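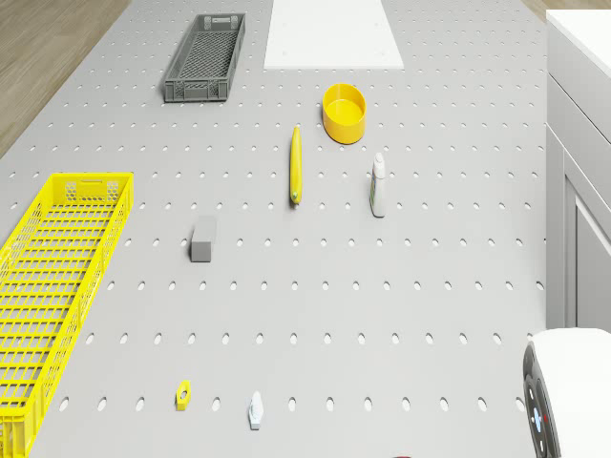
Hekon Institute, Department of Mechanical Engineering -- Virtual Workcell Group

4. Setting Up and Looking After the Khaemba Cell

4.1 Why a simulated cell needs upkeep

When we first put the Khaemba cell together in the Lutent simulator, we were cheerfully sure that our maintenance days were over. There are no belts to tighten in a rendered room, no grease and no filters, and we thought we could set the thing up once and go on to the more exciting parts of the project. We were wrong about that, and this section is our attempt to pass along what we learned, in the hope that other groups will be spared some of the long evenings we had with it.

The cell is a perforated tabletop with an arm hung over it from above, a cabinet behind the table, and a collection of household objects and crates that are put back in their places before every trial. A reset goes wrong quietly. An object that starts a hair too low in the tabletop gets pushed out by the contact solver in the first few steps, and it may come to rest a little way from where the log says it is. The gripper then closes a bit off center, and the trial gets blamed on the grasp planner, poor thing, when the planner did just what it was asked to do. Our colleague Obadia Rotich first caught this in May, while going back through a batch of failed grasps that all had the same small nut in common.
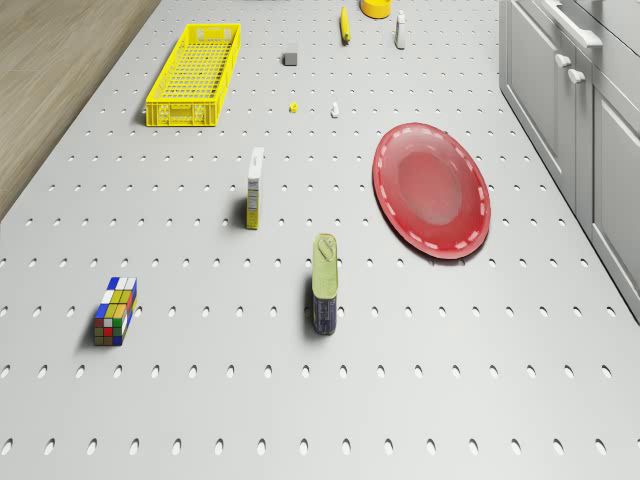

How often should the cell be reset from a clean copy?

After every 300 trials, and also after any change to the object models or to the arm's mounting pose. A clean copy means that the saved state is thrown away and the whole cell is loaded again from its source files, with every object let down onto the table and given time to settle.

4.2 The settling check

We now run a short script, which we call Tirden, each time the cell is loaded. It lets the simulator run for 15 seconds of simulated time with the arm held still, and then compares the position of each object with the one stored in the layout file. Anything that has moved more than 7 mm is flagged, and the trial doesn't start until a person has looked at it. We did try letting the script nudge objects back on its own, and it was a lovely idea, but it hid the very faults we wanted to find, so we took it out again.

The flat and heavy things hardly ever trouble us. It's the little ones that need watching, and also the crates, whose mesh walls and lattice floors are made up of a great many small collision shapes. If you are building a crate of your own, please do look at the collision model by itself before you trust it! 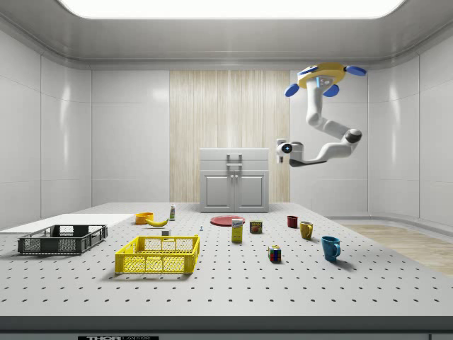

Checking the arm comes next, and we do it with the gripper empty and well clear of everything, so that a bad joint offset can't knock the layout about before anyone has noticed. The arm is sent to its raised pose and each joint angle is read back and compared with the commanded one. We find it helps to take a wide view of the room at this point, as in Figure 3, where the yellow mounting base, the elbow and the gripper can all be seen together with the mugs on the right half of the table below. A base that has been loaded with the wrong rotation is plain at a glance in such a view -- the forearm folds off toward the wrong wall -- while the joint readings themselves look perfectly healthy.

If the base is wrong, the repair is a small one. Open the mounting file, restore the stored rotation, and load the cell again from its source files. Please don't correct it by adding an offset at the first joint. We did so in build 2444, feeling rather clever, and the joint limits were then off by the same amount for every trial that followed. 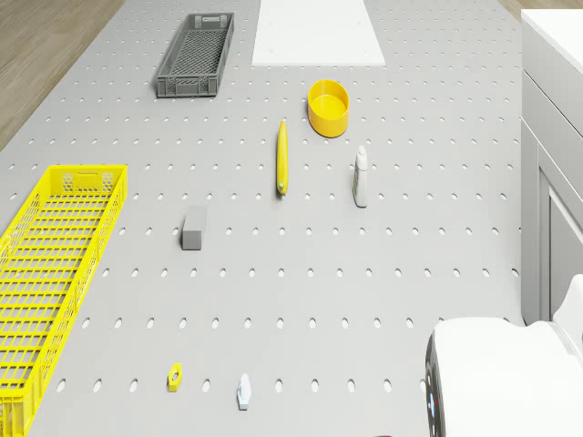 Once the base and the joints agree, the settling check is run a second time, with the arm brought down to the pose from which the trials will start. The second run looks like a waste of time and we were tempted to drop it, but it has caught contact between the arm's housing and the tabletop that the first run had no chance of seeing. When it passes, the state is saved under the build number and the log is opened for the first trial. Both reports from Tirden are stored beside the saved state, so that anyone going back over an odd result later on can see how the cell stood before the arm began to move.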